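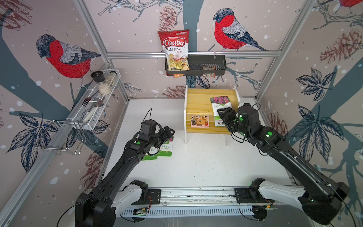

Which relay settings must be entered before the Brimell 262 feeder trainer is energized for the first time?

The pickup current, the time multiplier and the curve type, in that order, for each of the three phase elements and for the ground element. The trainer ships with all four elements blocked, and the supply contactor stays open until the settings have been stored and read back.

4. First set-up of the protection bench

This section covers the first set-up of the trainer in a teaching laboratory. It assumes that the bench has been leveled and bolted as described in section 3, and that the supply outlet has been tested by a qualified electrician. Students may carry out steps 4.2 through 4.4 under supervision. Step 4.1 is for laboratory staff only.

CAUTION: The current injection terminals can carry up to 50 A during a fault exercise. Never open a current circuit while injection is active. Use the shorting links supplied in tray B.

4.1 Connecting the supply

1. Turn the main isolator on the left side panel to OFF and fit the padlock.
2. Connect the green and yellow ground lead to the stud marked PE. Tighten the nut by hand, then a further quarter turn with the wrench supplied.
3. Plug the three-phase lead into the inlet. The collar must click.
4. Check that the emergency stop is pressed in.
5. Remove the padlock and turn the isolator to ON. The amber lamp lights. The white lamp stays off.

Note: If the white lamp lights at step 5, the emergency stop circuit has been bridged. Isolate the bench and do not continue. See section 9.

4.2 Connecting the relay to the workstation

The relay talks to the workstation through the front serial port. The rear network port is disabled as delivered and is not needed for any exercise in the student workbook.

1. Start the Trendetti settings program on the workstation.
2. Connect the front port lead. It is keyed and fits one way only.
3. Choose Link, then New, and enter port number 1502.
4. Enter the station address. The default is 5. Laboratories with more than one bench must give each bench its own address, as explained in 4.5.
5. Press Connect. The status bar changes from gray to blue, and the relay serial number appears in the title bar.

If the status bar stays gray, close the program fully, remove the lead, and repeat from step 1. Pressing Connect a second time without closing the program locks the port until the workstation is restarted.

4.3 Entering the settings

The values below suit the line model fitted at the factory. Benches with the optional long-line model use the values in appendix C.

1. Open the page named Phase.
2. Set Pickup to 1.2 times the rated current of the line model.
3. Set Time Multiplier to 0.10.
4. Set Curve to Standard Inverse.
5. Press Store, and wait for the word STORED to appear beside each value.
6. Open the page named Ground. Set Pickup to 0.2 times rated current. Leave the other two values the same as on the Phase page.
7. Press Store again.
8. Choose File, then Read Back. The program loads the values held in the relay and places them next to the values on the screen. Any mismatch is shown in red.
9. Print the read-back page and sign it. The instructor keeps the signed page with the bench log.

Note: The settings are held in memory that keeps its contents when the supply is removed. The event record is not. Save the event record before the bench is turned off if the results are needed for a report.

Note: The Time Multiplier field accepts a comma or a period as the decimal mark, depending on the language of the workstation. An entry of 0,10 on a workstation set to English is stored as 10. The read-back in step 8 will show this. Do not skip it.

4.4 Proving the trip circuit

1. Fit the shorting links across terminals 1 through 6.
2. Release the emergency stop by turning it clockwise. Press Reset. The white lamp lights.
3. Remove the block on the phase elements: Control, Elements, Phase, Unblock.
4. Press and hold the yellow Test Trip button on the relay. The breaker opens and the white lamp goes out.
5. Press Reset and close the breaker.
6. Repeat steps 3 to 5 for the ground element.

The breaker should open in about 50 milliseconds. The time is shown on the last line of the event record. A longer time usually points to a dry latch, which can be cleaned with the spray named in section 8. If the breaker does not open at all, press the emergency stop and isolate the bench.

CAUTION: Do not remove the shorting links until the white lamp is out and the injection meter reads zero.

4.5 Laboratories with several benches

Each bench on the same workstation needs a separate station address. Addresses 1 through 4 are reserved for the instructor console. Student benches start at 5 and go up by one.

1. Disconnect all benches except the one to be changed.
2. Connect to it at its present address.
3. Choose Relay, Address, and enter the new number.
4. Press Store. The link drops – this is normal – and must be opened again at the new address.
5. Write the new address on the label inside the front cover.

4.6 Notes on this issue

The order of steps 4.3 and 4.4 was reversed in earlier issues. It was changed after Helju Kuusk of the power systems laboratory at Plimumcombe reported that students were proving the trip circuit against factory values and then storing different ones. Benches set up to the earlier order should be read back once and the page signed again.

The comma and period note in 4.3 was supplied by Amândio Serrano. The appendix C values were checked by Jong-dae Joo on a bench with the long-line model, software as issued in October.

Spare shorting links and front port leads are ordered from Abreu under the part numbers in section 10. Quote the bench serial number with the order. Leads from the older two-relay trainer have the same plug but a different pin order and must not be used.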